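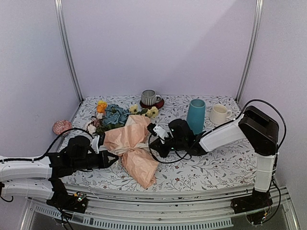 Jiveck Two-Arm Table Set for School Clubs

The set has two arms with grippers, a metal front rail and two small electronic boards. Your students put it together and teach it to handle soft things, like a bouquet in wrapping paper.

The club in Bridton uses it for the Plesow Cup, in the task "Flowers and Vase".

Table width: 112 cm
Parts in the box: 262
Building time: almost 7 hours
Student guide: 94 pages, in English

Cloth, vase and flowers are not included. Spare gripper fingers can be ordered from Nyarko until December.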